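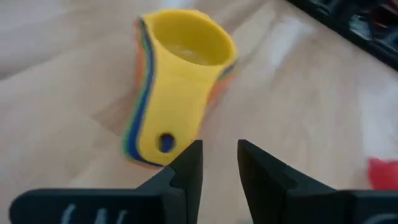
Tindow Community Kitchen: progress report to the Kustness Fund
2025-07-30

Work under the grant is on schedule apart from the second extraction unit. The Bittencourt Road site passed its electrical inspection and has run cookery courses since the spring. To date 244 people have completed the basic course, against a target of 300 for the full grant period.

Recipe sheets have been reissued with all dry quantities given in level cups and in grams. Tutors had reported repeated errors where a sheet gave only one of these – mainly in the bread and pastry sessions.

The extraction unit from Flallus arrived with the wrong duct fitting and was returned. A replacement is on order. Until it is fitted, 2 of the hobs remain out of use and evening groups are kept smaller.

Spending is within budget. An underspend of roughly £1,000 on printing is requested for transfer to equipment repairs. The next report is due in December.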